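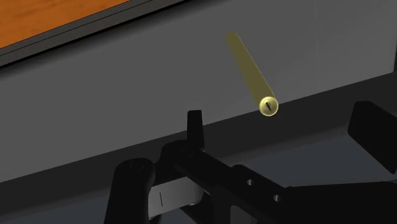

July 12, 2022: wrist camera view, peg task

Spent most of the day in the simulator. Maricel Samonte had the desk next to mine and was on the written part of the project, so I did the runs.

The peg is see-through yellow now. I changed the material in the morning so I could see the gray side behind it while I was steering. The end cap is brighter than the rest and has the black slot in it, and that slot is what I use to judge the roll. If I watch only the body of the peg I can't tell how far it has turned.

The peg starts out tilted in the air with nothing holding it. Gravity is off for it until the first contact. Ward Groen thinks that is cheating and he may be right, but the assignment sheet only grades the grasp and the insert. I wrote him back and said I would turn gravity on for the last set.

Ran 540 episodes before lunch with the old reward. The arm learned to get near the peg and then stay there. Meriem Shawky said to cut the distance part of the reward and pay more for contact on both sides. I did that and started over. After lunch it got through 877 episodes before I had to give up the machine to Houshang Fallahi, who had it booked. The second curve is better, but it is still jumpy at the end and I don't want to read much into it.

Things to fix:
Camera sits too close to the fingers. The black parts take up the bottom of the view and the net may be learning them and ignoring the peg.
Tilt of the peg at the start is always the same. Needs to be random, up to 12 degrees each way to begin with.
Save the seed with each run. I forgot again.

Amirhossein Moradi asked if we could move to the Ruso scene files like his group did in June. I said no for now. We would have to redo the collision shapes and that took me nearly 9 hours the first time.

Maricel read me her methods section at the end of the day. It still says the peg is solid gray, so she is changing that tonight. I have the machine again tomorrow morning and will start with the camera.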